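Two-arm teleop: operator keeps regrasping the spoon

Forum > Manipulation > Teaching by demonstration

furtuna_bench
Posted 2018-09-02

We are recording table-clearing demonstrations on a two-arm setup at Vereck. Leader arms for the operator, follower arms at the table, parallel grippers on both. The task is bowl, plate and spoon. The bowl and plate go fine. The spoon does not.

Of the last 60 episodes, 19 contain at least one regrasp of the spoon handle. The policy trained on that set has learned to open and close on the handle before it does anything else, including when the first grasp was good.

Options as I see them: drop the 19, trim out the regrasp, or keep them and record more. Preferences?

mortise
Drop them. You have a clean set left and the behaviour you dislike is in the part you would be removing. Retrain and compare before you touch the hardware.

Zivurville_lab
Disagree with mortise. If you only keep first-time grasps, the policy never sees how to get out of a bad one. The first time the spoon turns in the fingers it will carry on with the spoon pointing wherever it likes. We made that mistake with pegs in April and had to record the whole lot again.

mortise
Pegs are not spoons. A peg that is 2 mm out won't go in the hole. A spoon that is 2 mm out still gets moved.

Zivurville_lab
It gets moved if it is held across the handle. It does not if it is held near the end, where the weight of the head twists it. Where on the handle is the operator taking it?

furtuna_bench
Varies. Some take it near the end, some close to the rim of the bowl. I haven't put that in the operator notes.

kettlewick
Then that is your problem, before any question about which episodes to keep. Two grasp habits in one set and the policy lands between them. Fix the instruction first. Ours at Brirnlow says: close on the flat of the handle, stop, lift straight up, only then move sideways. Operators hate the stop but it makes the episodes much easier to segment.

Also check the gripper scaling on the leader. If a small squeeze at the operator's end closes the follower fully, they will open again out of nerves, and you will log that as a regrasp.

furtuna_bench
Scaling is linear over the full trigger travel. I'll look at the traces. For reference, the current arrangement:

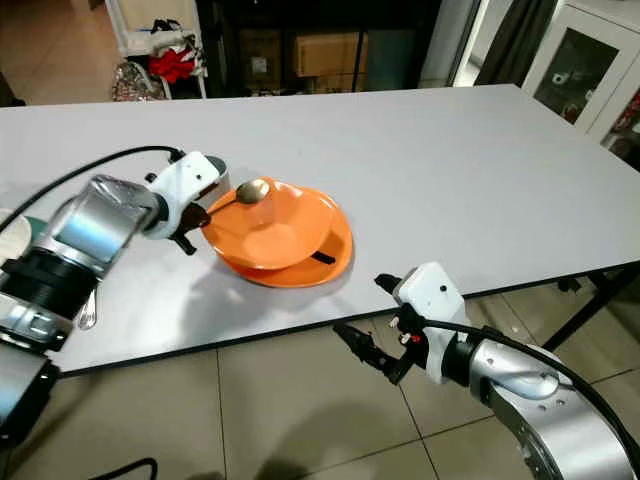 The left arm does all the spoon work and the right arm waits, open, until the crockery has to be moved. I did consider having the right arm steady the bowl while the left takes the spoon out, but the operators found it hard to attend to both leaders at once and the episodes came out nearly twice as long.

Zivurville_lab
I would still try the steadying. Long episodes can be resampled. If the spoon drags the bowl with it on the way out, no amount of trimming will help.

mortise
Adds a second contact and a second thing to go wrong. If the bowl isn't shifting now, leave it alone. Is it?

furtuna_bench
Rarely. It shifts when the lift has a sideways component, so kettlewick's "straight up" rule might deal with that as well.

kettlewick
It should. One more thing – decide now where the idle arm parks, and make the operators return to it. If its start pose drifts from one session to the next, the policy may use it as a cue for which operator is driving. We found that the hard way and it took far too long to spot.

furtuna_bench
Start pose is not fixed at present, only "out of the way". I'll set one.

Plan: new operator note with a fixed grasp point, the stop and the vertical lift. Old set kept whole but labelled. I'll train one policy with the regrasps and one without and post both curves.

mortise
Use the same seed for both, please.

Zivurville_lab
And post the failures, not only the curves.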